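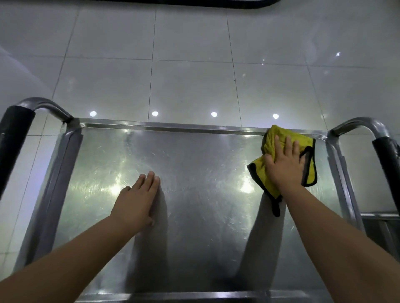

One reader of the March draft objected that the log was a pile of opinions with numbers attached, and asked why anyone would trust a score for "streaky." Fair point, and the scoring section below was rewritten after that.

Zemura Surface Care Log

Version 4, last updated September 12, 2022

Summary

This is a small table of cleaning trials on stainless steel: counters, sinks, cart tops and appliance doors. Each row is one product used once on one surface. There are 172 rows. The log was started to settle an argument over whether polish is worth buying if you already own dish soap and a decent cloth. Wiping with the grain matters more than the bottle, at least on brushed steel. On older tops covered in swirl marks there is no grain left to follow, and scores were lower across the board.

Files

trials.csv — the main table
surfaces.csv — finish, age if known, and room for each surface
notes.txt — loose remarks, not cleaned up

Columns in trials.csv

trial_id: whole number, never reused
surface_id: matches surfaces.csv
product: soap, vinegar, Skonton spray, Ketilsson polish, or water only
cloth: microfiber, cotton, paper
direction: with grain, across, circular, unknown
streaks: 0 to 3, where 0 is none
prints_next_day: yes, no, blank

Scoring

Streaks are now scored under one lamp held low at the side, after the surface has dried for 8 minutes. Versions 1 and 2 used whatever light was in the room. Those rows are still in the table and have "old" in the method column. Leave them out if you want to compare products.

Known problems

The Ketilsson rows come from three surfaces only. Paper towel is mostly paired with vinegar, so the two can't be separated. Blank in prints_next_day means it wasn't checked — it does not mean no. Fabric softener ruins microfiber for this kind of work, and some early cloths had been washed with it. Which ones was not written down.

Not covered

Scratch removal, rust, and anything abrasive. The Vaneck pads were dropped after they left marks on a sink.

Use

Free to copy and change. Please keep the version number with any copy. Corrections go in notes.txt with the trial_id first.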